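Filed under: Home & Hearth, Slow Mornings
14 comments | 30 shares

I have been thinking a lot about hot drinks lately, which is what happens when April refuses to warm up and you work from the kitchen. My grandmother drank her coffee at six in the morning and again at three in the afternoon, and you could have set the church bells by her. I never had that kind of discipline. I drink whatever is nearest, whenever I wander past the stove, and for years I thought that was fine.

Then my sister gave me a bag of loose black tea from Hander, the little shop two doors down from her laundromat, and I started making a proper pot in the afternoons. You have to wait for tea. Four minutes isn't long, but it's long enough to wipe the counter, or look out at the neighbor's forsythia, or finally read the back of the seed packets you bought last month (mine are snap peas, and they should already be in the ground!).

I've tried to work out what I like so much about it. Part of it is the smell, and part of it is that I leave my phone in the other room. I used to take it with me everywhere, even out to the mailbox. Now I get up to 20 minutes a day when I couldn't tell you one thing that's going on in the world – and I come back to my desk a nicer person, or so my husband claims.

The coffee hasn't gone away, I should say. I still buy the dark roast from Wemisero and I still make it too strong. My mother says a spoon could stand up in it.

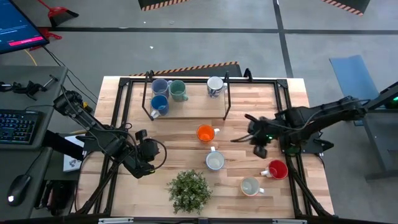

4 min read

Anyway, mugs. I'm a believer in using the good ones on an ordinary morning, and in letting colors clash. Orange next to cobalt blue cheers me up in a way a matching set never has. My aunt kept her wedding china behind glass for decades and we ate off it exactly twice, and I think about that more than I probably should.

If you have an afternoon habit of your own, tea or cocoa or just hot water with lemon, I'd love to hear about it in the comments. And if anyone knows whether it's too late for snap peas, please tell me that too – I have the trellis up already and it looks awfully bare.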